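Das Erbe von Stunholm

Peadar Egan glaubte nicht an Briefe mit Wappen. Er glaubte auch nicht an Tanten, von denen er erst nach ihrem Tod erfuhr, und an Inseln, die nur mit dem Postboot zu erreichen waren, schon gar nicht. Trotzdem saß er an Bord, den Kragen hochgeschlagen, und las zum dritten Mal, dass ihm in Stunholm ein Haus zugefallen sei, samt Inhalt und »sämtlichen Verpflichtungen«.

»Was für Verpflichtungen?«, hatte er am Telefon gefragt.

Malachy Mac Suibhne, Notar, hatte gehustet. Das könne man so pauschal nicht sagen.

Wenn ein Notar etwas nicht pauschal sagen kann, dachte Peadar, dann kostet es Geld. Er hatte zehn Jahre lang Versicherungsfälle geprüft und kannte die Sorte Sätze. Brände, bei denen das Familiensilber zufällig bei der Schwester lag. Einmal ein Boot, die Jolter, das angeblich bei spiegelglatter See gesunken war und später, neu gestrichen, zwei Buchten weiter lag.

Mac Suibhne holte ihn am Anleger ab, ein schmaler Mann mit zu großen Handschuhen. Sie gingen bergauf. Der Notar erzählte von der Tante, Frau Nic Giolla, die man auf der Insel sehr geschätzt habe. Sie habe das Wetter gewusst.

»Gewusst oder geraten?«

»Im März hat sie den Sturm auf die Stunde genau angesagt.«

»Und wie oft hat sie danebengelegen?«

Darüber, sagte Mac Suibhne, habe keiner Buch geführt. Peadar nickte. Das hatte er sich gedacht.

Das Haus war kleiner als im Brief. Der Notar schloss auf, klopfte sich umständlich die Schuhe ab und ging voran in die Küche, wo er seine Mappe suchte, die er unter dem Arm trug.
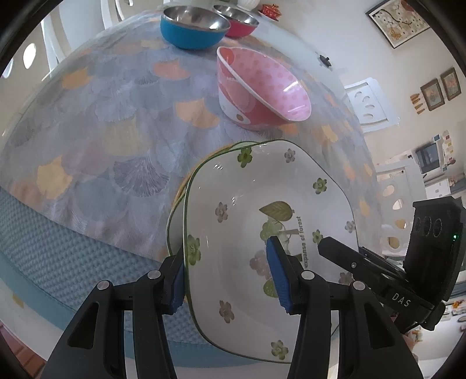 Die Verpflichtungen standen auf einem einzigen Blatt. Der Erbe solle das Haus bewohnen, wenigstens einen Winter, und jeden Abend für einen Gast mitdecken, gleichgültig, ob einer komme. Peadar las es zweimal und sah dann auf den Tisch, auf die bunten Fächer der Decke und die beiden Schalen mit dem grünen Rand, die ineinander standen. Eine für den Erben, eine für den Gast, so hatte man es sich wohl vorzustellen. Er hielt das für Theater. Jemand hatte einen Schlüssel, jemand hatte ein Interesse daran, dass er gerührt war.

»Wer ist der Gast?«, fragte er.

»Das wechselt.«

»Und wer prüft, ob ich mich daran halte?«

»Ach«, sagte Mac Suibhne und sah aus dem Fenster.

Peadar ließ sich die Unterlagen geben. Das Grundstück hatte 322 Quadratmeter, der größere Teil davon Hang. Auf dem Konto der Tante lagen 205 Euro. Dann gab es noch ein Angebot der Firma Zirnance, datiert auf den 24. Oktober 2018, die das Haus kaufen wollte und einen Preis nannte, bei dem er sich setzen musste.

»Warum haben Sie das nicht gleich gezeigt?«

»Es lag zuunterst.«

»Sie haben es zuunterst gelegt.«

Der Notar zog die Handschuhe aus, zum ersten Mal. Die Tante habe das Angebot abgelehnt, sagte er, ohne Begründung, sie habe nur gelacht. Er selbst hätte verkauft. Er wolle das einmal gesagt haben.

Es klopfte. Mac Suibhne machte keine Anstalten aufzustehen.

»Erwarten Sie jemanden?«, fragte Peadar.

»Ich wohne hier nicht«, sagte der Notar.

Peadar blieb noch einen Moment sitzen. Ein Nachbar, bestellt natürlich, mit Kuchen oder mit einer Geschichte. Er würde ihn nach dem Namen fragen und nach dem Schlüssel. Dann ging er zur Tür.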